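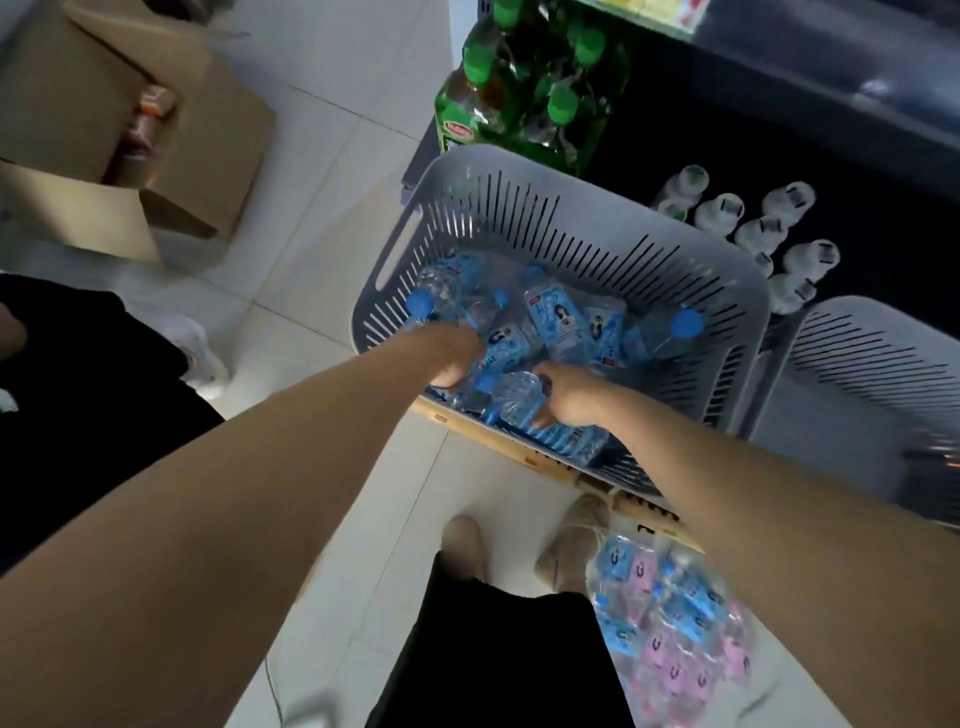

Is Bottled Water Better Than Tap Water?

Ads want you to think so. They show snowy mountains and clear streams, and maybe a deer taking a drink. But a picture of a mountain does not prove the water came from one. Plenty of bottled water starts out as plain city water that a company filters and then sells.

So read the small print. Look for the word "source." If it says "municipal" or "public water system," that means it came from the same kind of pipes that feed a kitchen sink. "Purified" tells you the water was cleaned. It doesn't tell you where it came from.

What about taste? Lots of people say they can tell the difference. Maybe they can, but you should test that before you believe it. Ask a grown-up to pour tap water and bottled water into matching cups while you look away. Make sure both are the same temperature, because cold water often seems to taste better. Try it 8 times and write down your guesses. If you get half of them right, you could have done that by flipping a coin.

Tap water isn't perfect everywhere, either. Old pipes can add lead, and some wells have problems. Many towns put out a water report each year, often by July. Ask to see yours. It's dull reading, but it has real test results in it, and a label with a mountain doesn't.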